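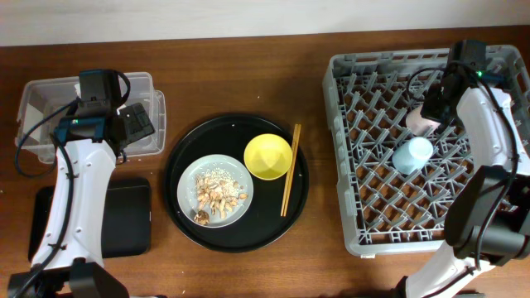

Before You Buy Arms for the Kitchen Table, Price the Table

I've been asked for my shopping list so many times now that I'm just putting it up. Most people start with the arms (of course they do, the arms are the fun bit!) and then run out of money before they get to the stuff the arms have to pick up, put down and wipe. I did it too. My first budget sheet had two arms on it and a line that said "dishes etc." with no number next to it. Don't do that.

Start with the job. Mine is clearing up after a snack: scraps off the plate, cup in the rack, chopsticks put away. Write yours down in one plain sentence and then walk through the kitchen with it before you open a single catalog. You probably own half the list already.

Get a tray with a raised rim. Crumbs go everywhere, and I'd much sooner chase them around a tray than across the tabletop. A dark one is nice if you eat a lot of sesame anything, because the crumbs show up.

Measure your reach with the rack and bin already in place. I drew mine on paper from the Zirneo spec sheet, felt very clever, and then found I'd left no space for the base of the second arm. Leave slack for the cables too. They loop out to the side more than you'd think and they will find your cup. 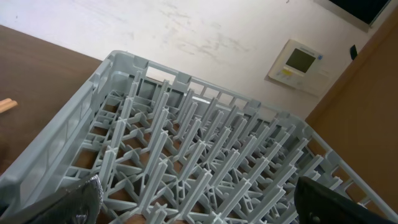

Kiran Saxena

Okay, racks. I went back and forth on this for ages. A peg rack with open sides is my pick, and plain gray plastic is fine. Take your own plates and cups along when you shop (yes, into the store, I got looks at Gelbridge and survived) and check that they sit between the pegs without a fight. If a cup flops over when you set it down by hand, budget for a different rack or different cups. Cups are cheaper.

Buy the second rack at the same time. Same goes for the plates. Models get dropped, and then you're redoing your whole layout over a different peg spacing.

Put these on the sheet now so they don't surprise you in November:
Spare fingers for the grippers
A spare wrist camera
Longer cables than the ones in the box
Clamps for the bases
Paper towels, and then more paper towels

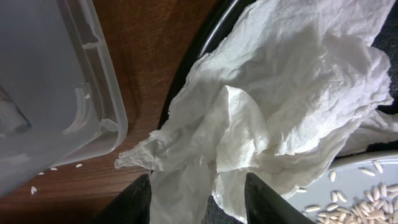

2 min read

Rice deserves its own line in the budget. It's cheap to buy and a pain to clean up, and if you want wiping on your list of chores you'll go through a lot of both rice and towels. Thin towels tear on me, so I get the quilted kind by the big pack from Jokton and call it equipment.

Same with the scrap bin. Go for clear plastic, so you can spot a stray grain hanging on in there, and pick one with a wide opening. Mine was left over from a pantry clear-out and cost me nothing.

Last thing, ask the seller what a replacement joint costs before you order, and get it in an email. Bansal quoted me for the arms the same afternoon but the parts prices took two weeks, and that would have changed how I split the money.

Updated 14/10/2019 with the note on cables.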